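About Us

Welcome to Clusa, a shared workshop where people build robots and other machines that move by themselves, mostly for their own kitchens, garages and gardens.
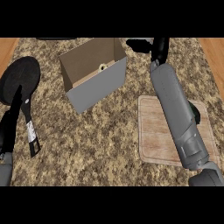 The two-arm kitchen build in simulation, with the pan on the left and the cutting board on the right.

We started out as a handful of neighbors with too many half-finished projects and too little table space. One of us had a pair of secondhand motors and a plan for a curtain opener. Another had been trying for most of a winter to make a cat feeder that didn't jam. We pooled what we had, signed a lease on the back half of an old upholstery shop on Vrettos Street, and spent the first August pulling staples out of the floor. There were a great many staples. We still find one now and then when we move the drill press.

The workshop takes up 1765 square feet, with a long bench down the middle, a machine corner behind a glass partition, and a quieter room at the front where people write code, draw parts and drink coffee. The coffee is free, though it is not always good, and if you care about such things you are very welcome to bring your own beans and take over the machine for the evening. We have 61 members at the moment. They include nurses, bus drivers, a couple of retired machinists, students, parents who come in after bedtime, and one or two people who do this sort of work all day and still want to do it at night. Most of them had never wired a motor before they joined.

What we build

People bring in whatever they want, and we like it that way. On any given evening there might be a window blind on one end of the bench and a compost turner on the other (we do ask that the compost turner be cleaned first). Alongside those personal builds there is always one big project that belongs to everybody, and for the past while that has been Tastico, our two-arm kitchen helper.

Tastico began as a conversation over a sink full of dishes. Somebody wondered how hard it would be to get a machine to put away a frying pan, and we have been finding out ever since! Pans are awkward. The weight is all at one end, the handle wants to roll in the grip, and a countertop in a real home has a dozen other things on it. So we work in simulation first, on a speckled granite counter with a black frying pan, an open cardboard box with a roll of tape in it, and a cutting board. It's the kind of clutter most of us have at home, and the arms have to learn to reach across it without sweeping everything along with them.

Working this way has been a gift to the group. A simulated pan can be dropped all evening long. Members who are nervous about touching hardware can try an idea on a laptop in the front room, see how the arms move, change a number and try again. We ask that every new motion get through 300 clean runs on the computer before anyone brings it to the bench, and we keep the results in a shared notebook along with whatever the person was thinking at the time. Some of those notes are very useful, and some are mostly about dinner.

On the bench side, Tastico is a pair of arms that members are putting together joint by joint. The shoulders are done and the elbows are done for the second time. The wrists are where we are now, and anyone who enjoys small bearings and has patience to spare will be greeted with open arms. We made our own grippers, then made them again with softer finger pads, and there's a drawer of earlier versions that newcomers are encouraged to dig through. You can learn a lot by holding a part that cracked and talking to the person who designed it.

Fudent, our smaller project

Not everyone wants to start with two arms, and we understand that completely. Fudent is a single small arm with a simple gripper that a beginner can put together over several evenings with help from whoever is at the bench. It lifts light things, such as a sponge or an empty cup, and it teaches you nearly everything you need for the larger build: how to crimp a connector, how to set a joint limit, how to find the emergency stop without looking. The parts come to $467 if you buy them all new, and quite a bit less if you go through our salvage shelves first, which we heartily recommend. You take your arm home at the end, or leave it on the shelf with your name on it and come back to it when life allows.

How we work together

We try to keep the rules short. Wear glasses in the machine corner. Tell the people next to you before you power up anything that moves. Keep your sleeves rolled and your hair tied back. Label your box. If you borrow the good calipers, put them back in their case, and if you find them outside their case, please put them back anyway and be kind about it.

Beyond that, we lean on conversation. Every project gets a spot on the wall where you can pin up a sketch or a question, and it's a rare question that sits there long without an answer scribbled underneath, often in several different hands and not always in agreement. Once a month we clear the middle of the bench, put out food and let people show what they've been working on. It doesn't need to be finished or even switched on. The cat feeder has been shown four times and each time it has been a little better.

Children are welcome with a grown-up, and the front room has a low table with building kits that suit them nicely. The entrance and both rooms are step-free, and two sections of the long bench can be lowered for anyone who prefers to work sitting down.

Come and see us

Open evening starts at 6:30 p.m. every other week, and you don't need to book, join or know anything in particular. Come in by the side door on Vrettos Street (the front one sticks) and somebody will show you where things are. Bring a broken gadget if you have one. If you'd like to help with Tastico, say so when you arrive and we'll find you a chair in the front room and get you set up with the kitchen simulation, or hand you a wrist and a screwdriver if that sounds like more fun.

Members have their own keys and can come in at any hour. Membership is paid by the month, with a reduced rate for students and anyone who needs it, and you can stop and start as you like. Tools, salvage shelves and coffee are included. Filament and sheet stock are sold at cost from the cabinet by the glass partition.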